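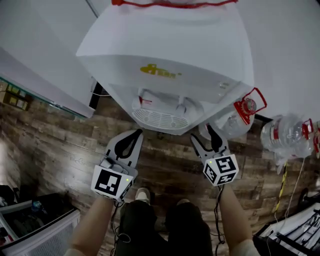
# The Robot That Was Early

Home Features Workshop Letters Subscribe

December
By Priya Rosenthal

Last updated: December, 4:20 p.m.

The first water on the floor at Gokness was taken for a leaking seal. A person wiped it up, the drip tray was checked, and the test continued. After the third time the arm was stopped, and Myrtle Montoya was called down from the second floor with her laptop still open in her hand.

What she saw was a two-armed machine, which the company calls Liturov, doing a simple job in a wrong order. One hand had to bring a cup under the spigot. The other hand had to press the tap. The machine pressed the tap and then, a small moment later, the cup came. It was not a big mistake. A child does it also. But the child sees the water and stops, and Liturov kept the tap pressed until its count was finished, and then it lifted the half-full cup and carried it away very carefully.

Gokness has its workshop in Dunleavy, in a row of low buildings behind the bus depot. It prepares robots for kitchens and break rooms, and it teaches them by demonstration. A person takes a gripper in each hand and performs the task with them, close to the real objects. Each gripper carries a cube with black patterns, by which its position can be followed. For the water task the people worked in front of a white dispenser with a red tap button, with big bottles on the floor beside it. They did this for most of the autumn, and at the end they had 3,000 recordings.

I have visited these sessions, and they are quiet. The person reaches, waits, reaches again. The cables hang down from the grippers and must not be caught under a knee. After an hour the shoulders start to hurt, and the people change.

**Looking in the wrong place**

The first suspicion fell on the robot itself. The left arm had been repaired in the summer, and it was natural to believe that it was slow. Montoya's team measured it for four days. They replaced a joint which had nothing wrong with it. They made the test with the cup in the right hand instead of the left, and the tap was still too early, but only in certain runs, and this made everybody more confused than before.

Then the water itself was blamed. The dispenser was moved, leveled, and moved again. A colleague proposed to close the whole subject by adding a waiting time before the tap. Montoya refused this, and there was, she told me, a short unfriendly conversation.

"If I add a pause, the cup is under the water and we all go home," she said. "Then in the spring it is a different task, with a knife or a hot pan, and the same fault is inside it. I would like to meet this fault while it is only water."

She began to watch the recordings, one after another, at one quarter of the normal speed. In most of them the two hands agreed. The cup arrived, the finger pad went to the button. In others the left hand seemed to be a little late. It was hard to see it. She had to put a mark on the moment when the cup touched the tray, and compare it with the camera picture, where the cup had already touched.

The delay was 215 milliseconds. It was always the same, and it was always the left gripper.

**A clock that started late**

Each gripper has its own small clock. In the beginning of a session the clocks receive a signal from the recorder and begin together. The grippers also show a green light, and the people in the workshop had learned that green means ready. This was what the instruction sheet said, and I have seen the sheet.

The firmware from the supplier, Rillano, used the light in a different way. Green meant that the gripper had power and a connection. It did not mean that the clock was set. If a cable was pulled loose and pushed in again during a session, the light came back green immediately, and the clock started by itself with its own delay. The person continued with the next cup of water.

When the logs were searched for such reconnections, the team found 464 recordings made after one, before the recorder was next restarted. It is not even a sixth part of the whole, but these were not spread evenly. Many came from the afternoons in which the bottle was being handled too, with more bending and turning, so there was more pulling at the cables. The machine had learned from them that, for some positions of the dispenser, the tap comes before the cup.

Rillano has since changed the firmware, and the light now blinks until the clock is confirmed. Gokness removed the bad recordings and did not try to correct them by shifting the time, although this was discussed. Montoya did not trust that every one was late by the same amount for its full length. The new training was finished in nine days.

**After**

There was no injury. The floor has one swollen plank near the door of the test room, and the next customer date moved by five weeks. Inside the company, the argument was more about the sheet of instructions. It was written by an engineer who had read the manual of an older gripper, and four people had used it every day without a reason to doubt it.

The sheet has now a new first step. Before each session, and again after any cable has been touched, the person knocks the two grippers together in front of the camera. The knock must appear in both signals at the same time, otherwise the recording is not kept. Film crews have done the same with a wooden clapper for a very long time, and Montoya is a little annoyed that she did not think of it in September.

I asked if she still watches the recordings herself. She does, twenty each evening, chosen by the computer, before she takes the 6:40 bus.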